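Home | Notebook | Stores | Rota | Contact
Print this page | E-mail this page

Workshop notebook, small room, Gilbridge
March 20, 2025
Entry by Imogen Parsons

Carried on with the grey cabinet. It has been on the list since November, when Wendy Crabtree's lot moved out of the Plondmont rooms and we took what they didn't want. The top has never been cleaned properly, only wiped, and there are dusty patches on it that come back the day after. I wanted to know whether that is dirt in the finish or the finish itself going. If it is the finish I'd sooner paint it once and be done.

Drawers first. Top one runs well enough. Lower one sticks at the last bit of travel. Took it out, found the left runner packed with fluff and what I think was old tape glue. Scraped it with a plastic card, then white spirit on a rag, then candle wax. Better, still not good. Traian Vlad says the runner screws on these work up over time and catch the drawer side, so I turned them all in a quarter. One of them just spins. Needs a fatter screw or a matchstick in the hole. Left it for now.

Both handles tightened from the inside.

Contents of the drawers, for whoever goes looking: the masking tape and the marker pens are now in the top one, the spare hinges and the bag of rubber feet are in the lower one. The Kurnach manuals went on the shelf in the corridor. The dead calculator is gone.

Then the top. I used a new two-sided kitchen sponge from the pack of 15 in stores. The pad side is the dark green sort, so coarse, and I was wary of it on a matt surface. The sponge has a bend in it and won't lie flat, so the ends do very little and you have to lean on the middle.
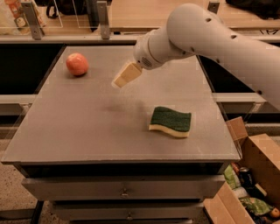 Cabinet top with sponge and apple. Worn patches showing.

Method, so it can be repeated or argued with:

Yellow side, warm water, one squirt of washing-up liquid in the bucket. Whole top, left to right, then a dry cloth. Waited 15 minutes. The patches looked a bit smaller, but I may have been wanting that.

Yellow side again with the Sugden cleaner, mixed 1 to 33 by volume, mark on the jug. Left it 4 minutes before wiping. The cloth came away grey the first time and much less so the second.

Green side, tried only on a strip at the back 11 cm long, light pressure. It left a faint shine you can find if you get your eye down level with the surface. Stopped there. Please don't use the green side on this top, and that includes coffee rings.

My view is that most of what is left is wear. The dirt came off with the second wash and the rest has gone through to something paler. Eftychia Lazaridis had a look and disagrees. She thinks it is dust from the old ceiling that has been ground in by years of sliding boxes across, and that a stiff nail brush would shift it. She is welcome to try on the back strip, which I have already spoiled.
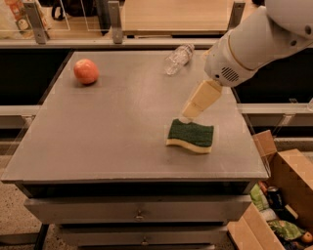
On painting: Catinca Sima has most of a tin of grey floor paint left over from the store cupboard and has offered it. It would be harder than what is there now but I don't know how it would take on this without sanding, and sanding in that room means covering everything. Other choice is a sheet of thin lino cut to the size of the top and stuck down at the corners. Cheaper, can be done in an afternoon, and comes up again if we hate it. The lip along the front is the awkward bit as the lino would need to stop short of it or it will get picked at by sleeves.

I'm leaning to the lino. Will measure properly next time, the tape measure had gone walking and I wasn't going to do it with a ruler.

Other things noticed:

The cabinet rocks slightly if you push on one back corner. Folded card under the leg cured it for the moment. The rubber feet in the lower drawer might fit.

Floor wants a wash as well, the speckle hides everything until you kneel on it.

Cardboard for recycling goes down flat, please, not open. I did the stairs twice with boxes under my arm.

Stores are down one sponge and the Sugden bottle is past halfway. Wendy to add to the next order. She asked if we could get the non-scratch pads this time and I said yes.

To do
- fatter screw for left runner, lower drawer
- measure top, price up lino
- ask Catinca what the floor paint says about primer
- Eftychia, nail brush, back strip only
- try rubber feet

Jug, bucket and cloths rinsed and on the rack by the sink. The white spirit rag is in the metal bin with the lid on.

Back to Notebook | Previous entry | Next entry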